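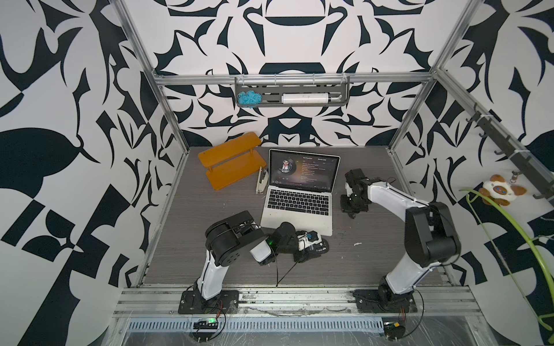
Re: [desk-swap] what are you keeping on your desk

Sorry, quick one, between calls.

Arash - yes, I'd take the acrylic riser if Carter doesn't want it. Orange is fine. Laptop goes next to it, music on, done. Stapler can stand on end, takes less room that way.

Roller stays in the wall holder w/ the yarn or rope, I use it evry morning (cat).

Does anyone have a spare holder like that, w/ the little clips? Gauthier had them in August, gone now. Can pick up after 3.

Zubaida

On behalf of the list, Arash Safavi wrote:
> Clearing out my desk before the move to room 338. Riser, two trays, a lamp.
> Speak up or it all goes in teh giveaway box.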